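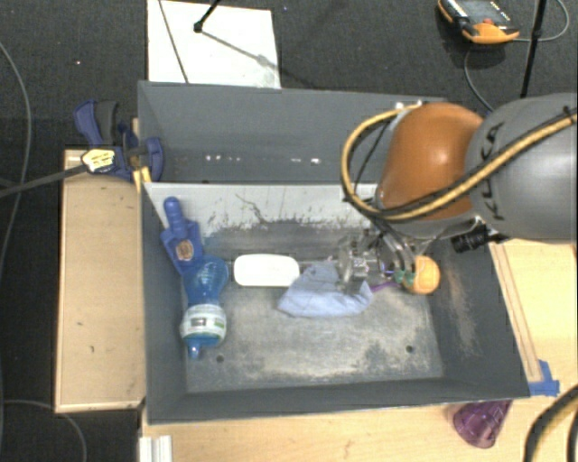 Nermina Stojanović
2024-06-13

1/ Clearing out the gray bin today. It's the one where everything goes when I don't feel like deciding where it goes. I do this every October and apparently now in June too.

2/ The blue bottle with the nozzle goes back on the shelf by the sink. I have 2 of these going at once and that's one too many. I'll finish the one with less in it first.

3/ The light blue cloth goes in the wash. It has been wadded up in there long enough to hold its shape. I used to keep a stack of these in the hall closet and I'd like to get back to that.

4/ Round orange thing stays out for now. Abhishek asked if it was a snack. It is not going in anybody's lunch after a week in the bin.

5/ The purple thing was next to the cloth. Small stuff like that goes in the top drawer with the tape and the batteries. The drawer needs its own day.

6/ White one with the rounded corners goes back to Gwion. He left it when he came over to help me move the bookcase, and he has asked for it twice.

7/ On the bin itself: I got it at Pondell for 20 dollars, when the store in Firkadville was still open. They had a smaller one. Get the big one if you're using it for laundry, but for odds and ends the small one would have been better. You fill whatever size you have.

8/ Somebody asked if I sort on the floor or on a table. Table. I did it on the carpet last time and my knees complained until the weekend.

9/ My order is cloth first, then bottles, then the small things. Cloth hides whatever is under it, so once it's out you can see what you've got.

10/ Wiping the bin out with warm water and a little dish soap. I don't use spray in it. The corners take a minute.

11/ Once it's dry it goes under the bench by the back door, for hats and gloves only. Gwion, your thing will be on the porch after six.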